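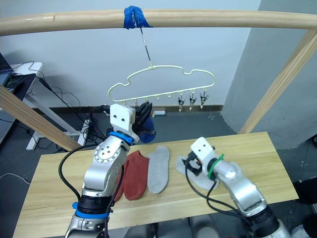 Unit 2: Position Size and the Stop Level

Last updated: 2023-01-02

These notes are for the evening course on market basics in Prerville. Please read them before we do the worksheet. You should already know how to read a simple price chart. The charts themselves are in the November packet.

Many beginners choose first how many shares they want, and only after that they think about the loss. In this course we do it in the opposite order. First we decide how much money we accept to lose in one trade. Then we look at the chart and choose the stop level. The number of shares comes last, from a small calculation.

The calculation

Shares = money at risk ÷ (entry price − stop price)

Suppose the account has $1000 and the student accepts to risk 2 percent of it. The money at risk is $20. The entry price is $19 and the stop is at $17, so the distance is $2 for each share. We divide 20 by 2 and the answer is 10 shares. The position costs $190, and the rest of the account stays in cash.

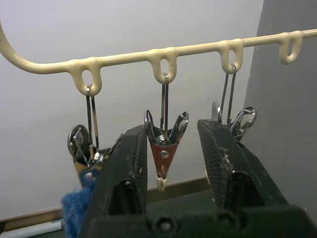
Photo: Soudabeh Kazemi

Please notice that the cost of the position and the risk of the position are two different numbers. In the last class several students mixed them. The cost is $190. The planned risk is $20, if the stop is filled at its price. When a stock opens with a gap, the stop can be filled lower than we planned, and the loss becomes bigger. The formula does not protect us from this.

If the stop is moved farther away, the number of shares must become smaller. With the stop at $15 the distance is $4, and the same $20 allows only five shares. Students sometimes move the stop and keep the old size — this doubles the risk in our case.

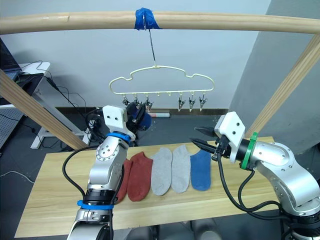 The commission should also be counted when the account is small. If the broker takes $1 to buy and $1 to sell, the full loss in the first case is $22. Some teachers subtract the commission from the money at risk before they divide. Homa Kermani does it this way in her Pacheco exercises, and both methods are accepted in the worksheet, but write which one you used. When the answer is not a whole number, always round down.

For the worksheet

Use the Skokarent chart. Choose one entry and one stop, calculate the size, then repeat with a stop two times farther. Bring both results to class, written by hand or printed.

This site uses cookies to remember your settings. By continuing you agree to their use.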